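Household Chores Study: Progress Report to the Casinetti Fund
Prepared by Biljana Kovačević, project lead
2026-10-29

This report covers the work since our last update in September. The grant asks us to say whether a single-arm machine can do ordinary table chores in a furnished home well enough to be useful to the person living there. We are not yet able to say yes for the whole job. We can say yes for parts of it.

Work completed

We finished the first block of table trials, 300 attempts in all. Each attempt is one item, picked up from one spot and set down at another. A trial counts as a success only if the item ends up upright, fully on the table, and within a hand's width of its target. A person may not touch the item or the arm once the attempt has started. Of the 300 attempts, 194 met that standard.

The steel plate took the largest share of our time. The arm has to get one finger under the rim and one over it, and the rim is low.
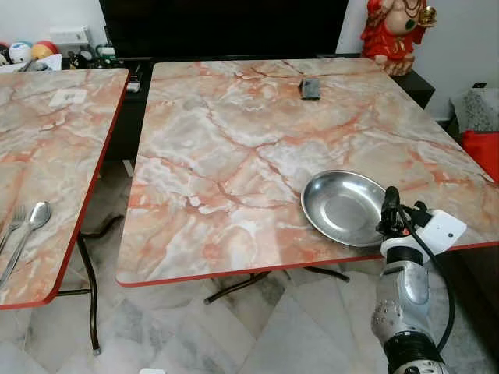 Most of the failed plate attempts ended the same way, with the finger pushing the plate along the table until the attempt timed out. Lowering the approach angle helped. So did slowing the last part of the reach, though this makes a slow job slower. We now allow up to 4 tries at the rim before an attempt is stopped and marked as failed.

Bright reflections are the second problem. Steel gives the vision software a poor edge to work from, and a glossy tabletop adds to it. The Mondell software package, which we took on under the equipment line, finds cups and bowls reliably but still misplaces flat plates when a lamp or window is reflected in them. Dimitriou has sent us a revised version and we have started testing it. Results will be in the next report.

Spoons and forks lie flat and are thin at the handle. The arm can pick up a spoon when it is placed alone. When two utensils lie close together it often closes on both. We do not consider this solved.

Work in progress

The second block moves from single items to a full place setting: cup, plate, bowl and utensils on one table, to be cleared or laid in a set order. The difficulty is spacing. Once several items are out, the gripper has to come down between them, and contact with the wrong one can spoil the rest of the setting.

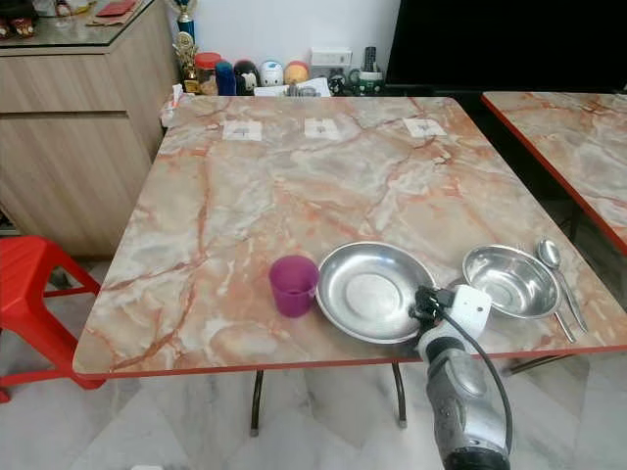 Kiltside Home Assistance Group, Table and Kitchen Team

We have run 10 full settings so far. This is too few to report a rate. The order in which items are handled matters more than we expected. Taking the bowl before the plate leaves more room for the fingers, and we have made that the standard order for clearing. For laying the table we are still comparing two orders.

Speed remains well short of what a household would accept. A person clears the same setting in less time than the arm needs for the plate alone. We have put reliability first and will not work on speed until the second block is done.

Changes to the plan

Wiping the table was due to start in this period. We have moved it to the next one so that the plate work could be finished. No change to the total budget is requested. The hours set aside for wiping have been carried forward in full.

Stacking clean plates has been dropped from this year's list. The present fingers cannot hold a plate level while releasing it onto another, and new fingers are outside the current grant.

Next steps

Finish the second block of trials with the revised software.
Settle the laying order and write it up for the partner sites.
Begin wiping trials with a dry cloth, then a damp one.
Repeat a share of the first block to check that the plate changes have not made cups or bowls worse.

Matters for the Fund to decide

We would like approval to keep the second arm on loan through the next period as a spare. The loan itself carries no charge, but insurance does, and the amount is set out in the attached cost sheet. We need an answer before the current policy runs out.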